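Features

Hands in the Loop: Folding, Automation and the Staff at Nirdale

The garment care company Flisum has begun a gradual automation of its folding work. The change has reached job descriptions and pay grades well ahead of the machinery.

Flisum has cleaned, pressed and folded clothing from its Nirdale facility for most of its existence. It also sends staff into customers' homes to put laundry away, change beds and keep closets in order. The in-home side of the business is the smaller of the two, but it has grown steadily, and it is where the company chose to start its automation program.

The decision surprised people on both sides of the business. Washing and drying had been handled by machines for decades, and the pressing line was upgraded without much discussion. Folding had remained manual work. A flatwork folder can deal with sheets and tablecloths, provided each piece arrives square and in good order. A long-sleeved top with a high collar, set down on a bed among other clothes, is a different matter.

The program is known inside the company by the name of its technical partner, Pandey. Under the arrangement, Flisum employees fold everyday garments using hand-held grippers. The movements they make are recorded, and Pandey uses the recordings to develop software that will control a folding arm. The company employs 56 people at Nirdale, and all of them were offered the chance to train with the tools. Training takes 30 hours, is paid at the regular rate, and is carried out during working time.

Much of the recording takes place in bedrooms, on ordinary beds. The company made this choice after early sessions at a cutting table produced folding that was tidy and of limited use. Customers do not own cutting tables. They own mattresses, bedspreads and summer mats, and clothing moves differently on each of them.

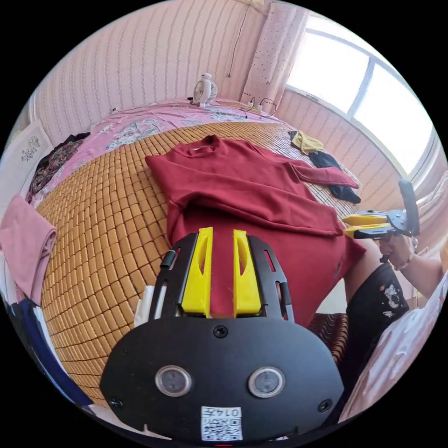
According to one longtime member of the in-home staff, the first sessions were humbling. Fingers find the edge of a sleeve without any thought, she said, and with the gripper she had to decide where the edge was before she could pick it up. She described going home after her second day and folding her own family's towels slowly, watching what her hands did. By the end of the training she could explain to a new employee why some of her folds held and others slipped open, and she had never before been asked to do so.

Her account matches what supervisors reported in the months that followed. Folding had always been taught at Flisum by having a new employee stand next to an experienced one. There was no manual. The recording work required the staff to agree on terms for each stage of a fold and on the order in which the stages should come, and several disagreements of long standing came to the surface. Employees in the plant generally brought the sleeves in first. In-home staff tended to start from the hem. The Pandey engineers asked for both methods to be kept and labeled separately, and both are now part of the written guide issued to new employees.

The pace of the work also required some adjustment. In the plant, output is measured by the hour and posted at the end of each shift. A recording session has no such target. Employees work in blocks of 40 minutes with a break after each, and a garment may be spread out, folded and spread out again several times before it is set aside. Some found this restful. Others missed the rhythm of the floor and asked to be returned to it, and those requests were granted.

The question of who is recorded, and under what conditions, was settled in writing before the program expanded. Participation is voluntary. An employee may withdraw at any point without losing hours, and recordings may not be used to assess individual speed. The last provision was added at the request of staff. It has been the most closely watched part of the agreement, and supervisors at Nirdale are reminded of it at the start of each quarter. 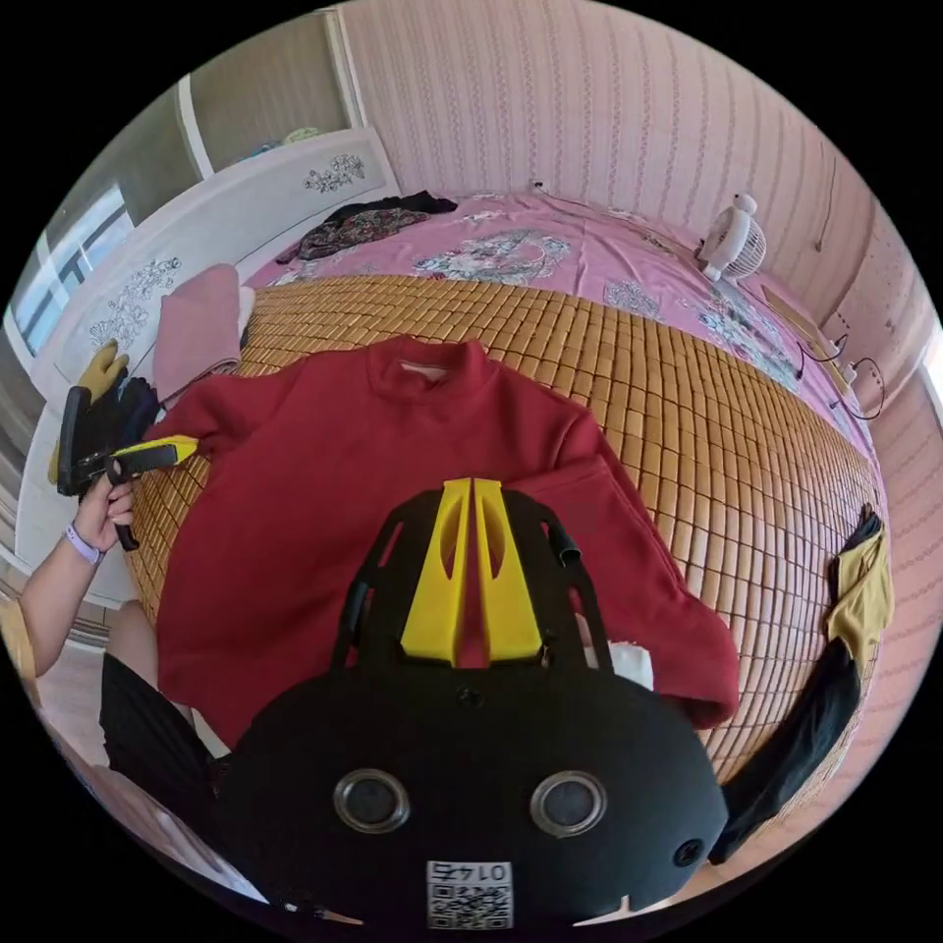

Pay presented a more difficult problem. Folding is placed near the bottom of the company's wage scale, on the grounds that it requires little formal preparation. Employees pointed out that the company was now treating the same skill as something valuable enough to record and study. A separate grade was created for recording work, set above that of a plant folder and below that of a shift supervisor. It applies only to hours spent with the tools. Several employees have argued that it should apply to the whole working week, and the matter remains open.

There is also the larger question of what will happen when the folding arm is ready for regular use. Flisum has stated that no position at Nirdale will be removed during the period of its agreement with Pandey. It has made no promise beyond that. Managers expect the arm to take over plain items in the plant first, such as T-shirts and undershirts, and expect the in-home service to remain in human hands for a considerable time. A home visit involves a good deal besides folding. Staff notice a missing button, or learn from a customer that a sweater no longer fits and should go into the donation bag.

Some employees regard these assurances with caution. A folder in the plant observed that the pressing line had also been introduced as a help to the people who worked on it, and that fewer people work on it today. Others take the view that the heaviest volume of the job, the plain items at the end of a long shift, is the part they would most willingly give up. Both opinions can be heard at the same lunch table, and the company has been wise to leave room for each.

The recordings themselves continue to accumulate. Nearly 700 garments had been folded under the program by the spring, with sweaters and long-sleeved tops making up the greater share. Knitwear was given priority after tests showed that the arm had particular trouble with collars. It would take hold of a collar correctly and then carry it past the fold line, leaving the back of the garment bunched underneath. Staff suggested that the grip be moved lower, toward the shoulder seam. The suggestion was adopted, and the engineers now join the folders at a weekly review where such points are raised.

That weekly review may prove to be the most lasting change of all. Before the program, plant and in-home employees seldom met. They used separate entrances and kept separate schedules. They now sit in the same room and discuss the same garments, and transfers between the two sides of the business have become more common. 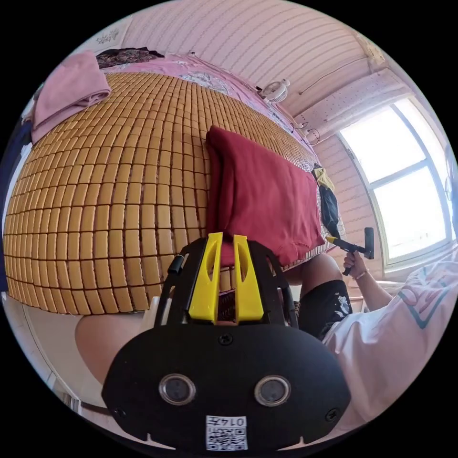
HARNWOOD, June 23, 2018

The company's second facility is preparing to join the program. Harnwood is smaller than Nirdale and handles mostly uniforms and work clothing, which are heavier and stiffer than the household items recorded so far. Two folders from Nirdale have been assigned to lead the training there, and sessions are scheduled to start in July.

Employees at Harnwood have received the same written terms, including the provision on individual speed. They have asked for one addition, that anyone recorded be told when the software trained on that work is put into use. Flisum has agreed to the request in principle and has passed it on to Pandey for comment. The higher grade for recording hours will apply at Harnwood from the first session.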